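Folia Hand-Held Gripper, Build Kit
Zuslow Shared Workshop Store > Kits > Grippers

In stock. Ships in a plain box with too much paper in it.

Folia is a two-finger gripper you carry around by hand. You squeeze, it closes, and the camera over the top keeps a record of what the fingers got up to. Later on, you can feed those recordings to whatever robot arm you are building in the garage and see if it learns anything. Ours has learned to pick up socks. It has opinions about towels that we are still working through.

The design started as a one-off by Shinji Fujimoto, who wanted an arm that would fold his laundry and decided that three years of weekends was a fair price for never matching a pillowcase again. The workshop took it over when people kept borrowing his and bringing it back with lint in the linkage.

What you get

Two black jaw fingers, left and right. They look alike until you fit them backward.
The linkage, already pinned and greased.
White curved housing, printed in one piece.
Camera bracket (camera not included, see below).
Screws for everything, plus 6 spares, of which you will drop most.
Printed build guide, third edition. The first two had the drawings upside down.

Building it

Allow an evening. The housing goes together with one hex key and a small Phillips screwdriver, and the only step that deserves real attention is setting the fingers. Close the jaws slowly and look straight down at the tips. You want them to come together evenly along their length. If one arrives first, back off the linkage screw a quarter turn and try again. Do not file the fingers. People file the fingers.

Once the jaws close cleanly, hang on to the grip for a while before you tighten the last screws. The finished unit weighs 627 grams with a camera on it, which feels like nothing at seven in the evening and like a bowling ball by nine.

Working with cloth

Soft things are what Folia is for, and they are harder than they look. A mug stays where you left it. A bedsheet has plans. Start with one small item on top of a large plain one, good contrast between the two, and work from the near edge.
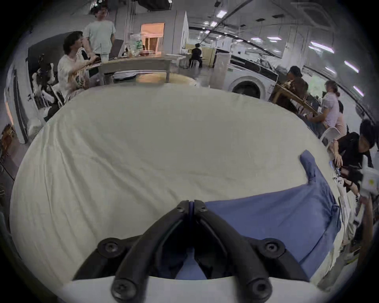
Folia with a blue cloth on an off-white cover, workshop floor in use behind.

Approach low and with the fingers open, then close on a fold. Flat fabric tends to slide out from between the tips. If you are catching the sheet underneath along with the piece you wanted, you are pressing down too hard. Everybody does for the first week.

Keep your takes short. One pick, one put-down, stop. Fujimoto recorded 153 of them for his first shirt-folding attempt and threw out nearly all of them because he had narrated every one and kept pointing at things.

Camera

The bracket fits most small wide-angle cameras with a standard tripod thread. Wider is better, up to the point where you start recording your own elbow. The Gurkon clamp also fits if you have one lying around, although it blocks the top screw and you will have to take it off to adjust anything.

Options

Ó Séuilleabháin finger pads, soft, pair. Good on thin cotton, useless on denim.
Spare linkage, pinned.
Wrist strap. Buy the wrist strap.

Returns

Unbuilt kits come back for a full refund through the end of June. Built kits come back for store credit if the fingers have not been filed. We check.

Questions go to the workshop desk, which is answered most afternoons by whoever is sitting closest to it.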